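2023-02-25, at the kitchen table

I have decided to learn the cube. I write it down so that I cannot pretend later I did not decide it.

Chutima gave it to me in July, when I moved out of the room on Suwannarat Street, and since then it has lived in the drawer with the batteries and the candles. She said it would help me when I miss home. I did not open the drawer for this reason even one time. But this morning I looked for a candle and I found the cube, and I have lost the whole morning.

First I must say that I thought a person solves one side and then another side, like painting a house. Lamai Pongsiri laughed at me on the phone for this. She says the centers never move against each other. The center piece tells you what color the side will be, and all the other pieces must come to it. I turned the cube for a long time to check if she is right, and she is right. The middle stays in the middle. I am a little ashamed that I have owned it for so many months and did not see it.

So I chose the side with the white center, because Lamai says all beginners start with white. It had only one white neighbor, on the left of the center, and everything else was blue and orange, with one dark red at the bottom and one yellow-green in the corner. The yellow-green I would call yellow in a shop, but beside the white it looks more like a young lime.
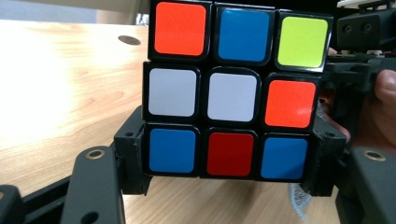 ## The white cross

The first task is to make a cross. It sounds easy. You bring four white edge pieces around the white center, and the other color on each edge must match the center of its own side. The second half of this sentence I did not understand until after lunch.

I made a cross at eleven o'clock and I was very proud. I sent Lamai a message with many exclamation marks. She answered, "Look at the sides." I looked at the sides. The blue edge was over the orange center, and two others were also in the wrong houses. It was a cross that did not count. I ate noodles standing up and did not talk to anybody.

After the noodles I tried more slowly. I said each turn aloud in English, right, up, left, down, for practice also of the language. I made mistakes with left and right, which I do in both languages. When the rice cooker clicked for supper I had the correct cross, with all the sides agreeing. This time I checked three times before I wrote to Lamai. She sent me one thumb.

## The corners

Of the corners I have finished one. For the second I need to remember six turns in the right order, and I always lose the fourth one. I wrote them on the back of an envelope, but my arrows are not good and I cannot read if the last one goes up or is only a long tail of the pen.

My thumbs hurt. I did not wash the sheets as I planned, and I did not call the dentist, but he is closed on Saturday anyway.

Chutima should know that I took it out of the drawer. I will write to her tomorrow, a proper letter, and ask her if she can do it herself. I think she cannot. The cube sleeps tonight on the shelf beside the tea, with the white cross up.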